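Consejos para llenar y cerrar sobres de campaña en casa

Quien reparte propaganda de una candidatura municipal acaba con la mesa de la cocina llena de papel. Para un barrio como Ludov salen 194 sobres, que caben en una tarde.

Doble primero todas las cartas y después empiece a ensobrar. El pliegue se marca con el canto de una regla o con el mango de una cuchara. Si el papel es de 200 gramos, conviene hendirlo antes con un bolígrafo sin tinta, apoyado sobre un cartón.

Para cerrar, ponga los sobres en escalera, con las solapas abiertas y a la vista, y pase una esponja apenas húmeda por todas a la vez. Ciérrelos de abajo arriba. Déjelos bajo un libro pesado una hora.

Las etiquetas torcidas se despegan con el secador a temperatura media. Los restos de adhesivo en la mesa salen con aceite de cocina y un paño, y luego jabón.

Agrupe los sobres por calles en montones de 50 y sujételos con una tira de papel. La goma elástica dobla las esquinas. Anote el tramo de portales en la tira, a lápiz, por si cambia la ruta en mayo. 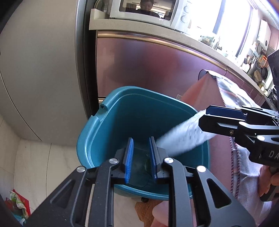 Rekha Kurian: Lo de la escalera me funciona con sobres corrientes, pero con los reciclados la solapa se levanta. A esos les doy barra de pegamento, una pasada solo en el borde.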